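Arov has been renting out its Wodon laundry arm since March. The firm brings the arm, clamps it to furniture the customer already owns, and leaves a two-page guide. We met at its office on Price Street to ask what people get for their money.

"It picks up clothes and puts them in a basket," the product lead said. "It doesn't fold yet – we tell customers that before they sign." Setup takes two visits, and the shortest rental is three months.

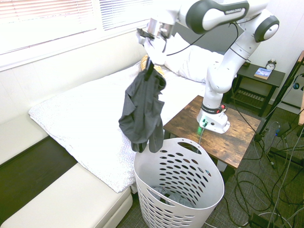
The early renters at Kuster Court had mixed views, the lead said, and four of them asked for a quieter motor. One kept the rental going anyway and runs the arm at 10 every morning.

Shirts and towels are the easy part. Socks are harder, and the next software update is meant to deal with them. "Small things slip," the lead said. "We're working on the grip – I won't give you a date."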